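Speaker notes: Handling Soft Clothing with Two Arms

1/4/25
Thu Bạch, Wavus Laboratory, Drudbridge

Opening

Good morning, and thank you to the Kuusisto Foundation for the invitation. I shall speak for the first part of the session and leave time for questions. The work I am reporting was carried out at our Jamelstead site and concerns one narrow matter: how a two-armed robot should choose its first point of contact on a garment that has not been laid out for it.

Pause here. Ask who in the room works with cloth.

The task

Most published work on folding starts from a flat garment on a table. We chose upholstered seating, as this is where clothing is often left at home. The surface gives under pressure, and a fingertip pushed too low will catch the cover as well as the garment. The set used in this part of the study is a basketball jersey and matching shorts, red with white panels. Matching colours are a known difficulty – the system must decide where one item stops and the other starts.
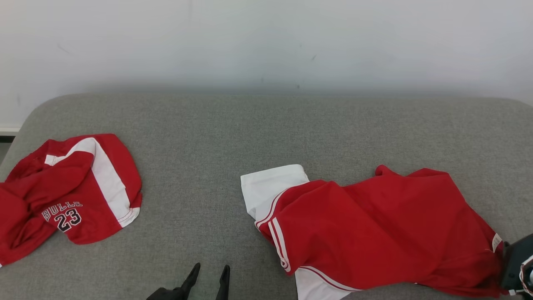
Method

We recorded 221 demonstrations, each given by a trained operator controlling both arms. The garments were placed by hand in a new arrangement every time. Operators were asked to keep the fingers open until they had settled on an edge or a fold, and then to close slowly.

Three policies were trained on the same recordings. The first used the head view only. The second used the wrist views only. The third used all views together, with no other change to the training. Please stress this last point, as it was raised by a reviewer in July.

What the wrist view adds

From the head, a bunched garment is mostly outline. Closer in, the gathers of a ribbed waistband can be made out, and so can a trimmed edge on the item beside it.
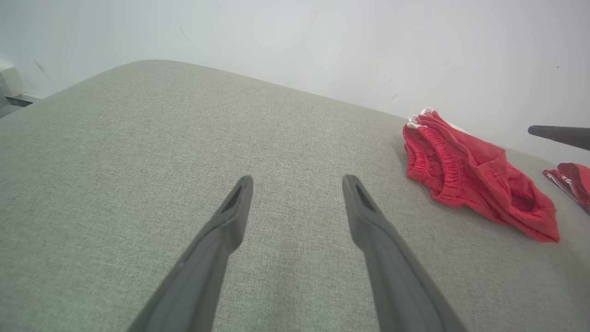 The policy can use such features to decide where to close, and we believe this explains much of the result on the next slide.

Results

Each policy was given 100 trials. The combined policy chose the wrong garment in 7 of them. Both single-view policies did worse, and the full table is in the printed paper. Do not read the table aloud.

Limits

We tested one type of seat and one type of gripper. We make no claim for thin or sheer fabrics. A second study, with mixed piles, is being planned at Jamelstead.

Take questions from the floor.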